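Print this page | E-mail this release

FOR IMMEDIATE RELEASE

Vonum to Move Its Replacement Parts Business to Quezada Site in March

Company says 475 catalog items will be stocked in one building; repair dealers to keep existing account numbers

QUEZADA – Vonum, a supplier of comfort footwear and replacement footbeds, said today that it will move its replacement parts business into the former Vavetti building in Quezada, beginning in March. The move brings together stock that is now held at the company's main warehouse and at two rented storage units in Trellaseo.

The replacement parts business sells footbeds, heel cups, laces, buckles, straps and outsoles to shoe repair shops and to customers who want to keep an older pair in use. It began as a service for Vonum's own shoes and now also covers styles that were sold under the Vavetti name until that line was bought by Vonum.

Orders for parts have grown faster than orders for new shoes in each of the past three years. The company said that its present arrangement, in which a single order may be picked from more than one location, has led to split shipments and to delays that repair shops have complained about. A dealer who orders a pair of footbeds and a set of straps can receive them in separate boxes on separate days, with two packing slips and in some cases two freight charges.

Under the new arrangement, all 475 items in the parts catalog will be kept in Quezada. Of these, 412 will be held as regular stock and will ship the next working day. The remaining items are for discontinued styles and will be made or ordered in small batches. Customers who order a small-batch item will be given an expected ship date when the order is placed, and will not be charged until it leaves the building.

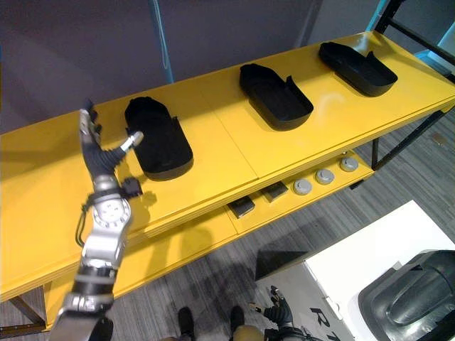 Freight charges will be figured once per order. Orders of 40 dollars or more will ship without a freight charge to any address in the continental United States. The current minimum for free freight is higher for repair dealers than for retail customers, and Vonum said that the two will be made the same when the Quezada building opens.

Dealers will keep their existing account numbers, payment terms and credit limits. Part numbers for Vonum styles will not change. Part numbers for older Vavetti styles will change, and a cross-reference list will be mailed to every dealer with an open account in February. The old numbers will be accepted on phone and mail orders through the end of the year. They will not be accepted on the dealer website after the changeover, and a dealer who enters one will be shown the new number instead.

The company is also revising its size chart for replacement footbeds. Vavetti shoes were sold in European sizes and Vonum shoes in American sizes, and the chart now in use converts between them in whole sizes only. Repair shops have reported that this produces a loose fit in the heel in some of the smaller women's sizes. The new chart lists the length of each footbed in inches and in millimeters, along with the width at the ball of the foot. Dealers are asked to measure the inside of the shoe before ordering and to go by the measured length when it disagrees with the size printed on the tongue or the sock lining.

Returns will be handled at Quezada as well. Unused parts may be returned for credit for six weeks after delivery. A footbed that has been trimmed cannot be returned, except where it was sent in error. Retail customers who bought a part through a repair shop should take it back to that shop, which will be credited by Vonum on its next statement.

The Vavetti building was put up as a shoe warehouse and was last used for that purpose two years ago. Work done since then includes a new roof over the loading area, new lighting and a rebuilt dealer pickup counter on the street side. The counter will be open on weekdays from 8 a.m. to 4 p.m. Dealers who plan to pick up an order should call ahead by noon for same-day pickup. There is parking for customers behind the building, reached from the side street. Trucks should use the front gate.

The Trellaseo storage units will be given up at the end of April. Employees who now work there have been offered positions at Quezada at the same rate of pay, and those who accept will be paid for the added driving distance through the end of the year. Vonum expects to hire six additional employees for order picking and customer service. Openings will be posted at the main office and on the company website in January.

Because stock must be counted before it is moved, no parts orders will ship during the last week of February. Orders received that week will be held and filled in the order in which they came in. Dealers with urgent repairs are asked to order ahead. New shoe orders will not be affected, and retail stores that carry the Vonum line will see no change in their deliveries.

A printed parts catalog with the new size chart will be available in March. One copy will be sent to each dealer account at no charge. Additional copies can be ordered with any parts order.

About Vonum

Vonum supplies comfort shoes, sandals and replacement parts to independent shoe stores and repair shops. The company acquired the Vavetti line of walking shoes and continues to provide parts for it.

Contact

Vonum Dealer Services, Quezada. Dealers may call the number printed on their monthly statement. Other inquiries may be sent through the contact form on the company website.

###

Share (6) | Comments (0) | Print | E-mail

Recent releases

Vonum Extends Strap and Buckle Repairs to Children's Sandals
Dealer Website to Close Overnight for Updates
Vavetti Walking Shoe Returns in Wide Widths
Holiday Shipping Schedule for Repair Dealers
Vonum Changes Supplier for Waxed Laces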